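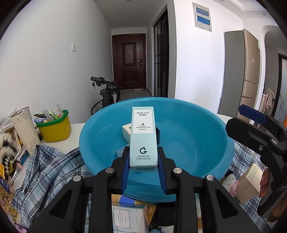 Stock Control for Small Shops
Handout 4: Dates, batches and rotation
Tutor: Kartini Goh

Stock rotation means selling the oldest goods first. Most small shops do it by habit – new deliveries go to the back of the shelf, older ones come forward. The habit breaks down when the same product arrives in two batches with different dates, or when a delivery is put away in a hurry.

Terms you need
Batch code: letters or figures that tie a pack to one production run.
Expiry date: the last date on which the maker says the product should be used.
Lead time: the days between placing an order and having the goods on the shelf. 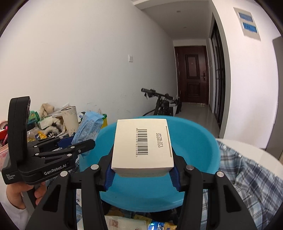

A batch code matters most when there is a recall. The supplier gives you the code, and you must be able to find every pack that carries it. Codes are often dot-printed in a plain line with no label to say what they are. On the small carton there are two such lines beside the barcode, JFC5L371 and 20281020. Copy both into the stock book exactly as printed. Dates may be written year first, so check the supplier's sheet before you change the order.

Worked case: Hondstead
The shop at Hondstead held 734 lines in June and checked dates on 50 of them each week. Work out how many weeks a full check takes, then read Yusri Sembiring's notes on splitting the shelves by lead time.

Before next session
Read chapter 2. Bring one page from your own stock book.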